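RELLVILLE, August – Milline has extended its small-appliance cord recall to include the Akix series of countertop toasters. The recall covers 419 units sold through the company's Rellville outlet. In tests at the Milline lab, the cord clamp on 2 of 100 sampled units loosened under repeated pulling. No injuries have been reported.

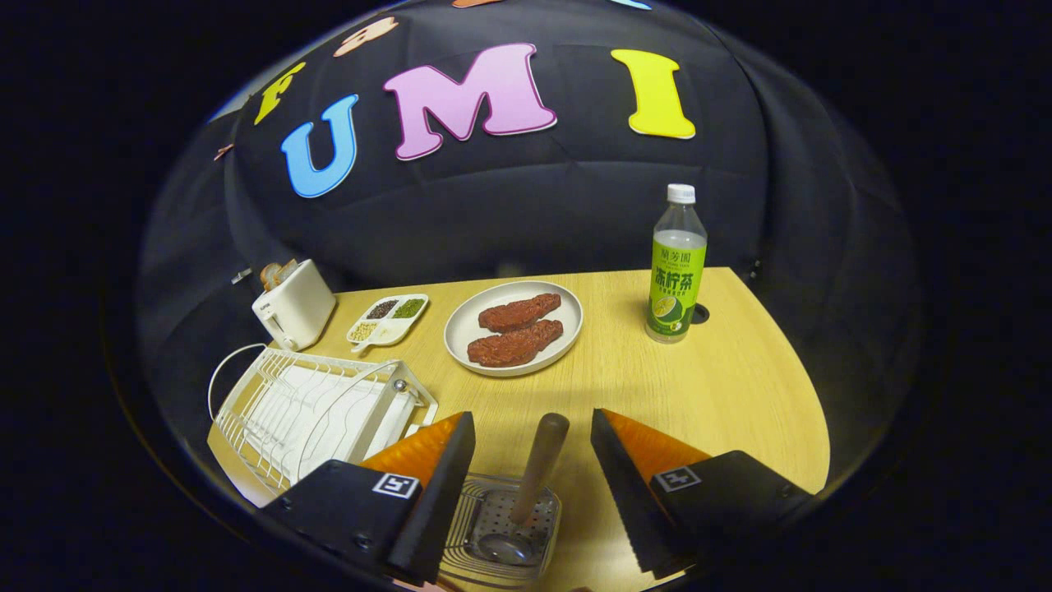
A white two-slot toaster on a light wooden tabletop.

Owners should unplug the unit and check the model plate on the base. Replacement cords ship free of charge. Milline has replaced 243 cords to date, said Toàn Vũ, product safety manager.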